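5.3 Checking the gripper after a finger change

Do this check every time a finger or linkage piece has been taken off the Huvton gripper, and again after 50 hours of running. Allow 10 minutes.

You will need the cube, the ball and the bowl from the Collum test kit, a plain cloth, and the screwdriver supplied with the arm.

CAUTION: Press the stop button and wait for the status light to go out before you put a hand near the fingers.

1. Spread the cloth over the work area. It does not have to be flat, but keep loose folds away from the base of the arm.

2. Look at the screws on both sides of the gripper. Each head must sit flush. Tighten by hand only — the threads in the finger strip easily.

3. Move the linkage on each side through its travel. If one side feels stiff, go back to 5.2.

4. Place the bowl under the wrist with the ball beside it. Set the cube on the cloth in front of the bowl.

5. Release the stop button. Open the Service menu, choose Grip Test and set the force to 47.

6. Jog the arm down until the cube is between the fingers, then press Close.

7. Raise the arm until the cube is clear of the cloth and check the wrist camera view. Both fingers should be against the sides of the cube, with the bowl still visible behind it.

8. Hold for one minute. If the cube slips or turns, press Stop and repeat steps 2 and 3.

9. Jog over the bowl, lower the cube and press Open. Repeat steps 6 to 9 with the ball.

Note: Scuffs inside the bowl do not affect the test. Replace the cube if its edges are chipped.

Note: The cycle counter is not reset by this test. If it reads more than 2,309, order a new finger set from Prasertsri before putting the cell back to work.

Wrist camera view, step 7: cube held in front of the bowl.
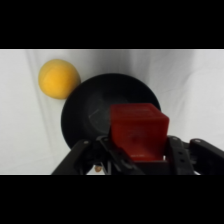 Photo: Didodia service manual, 6 May 2018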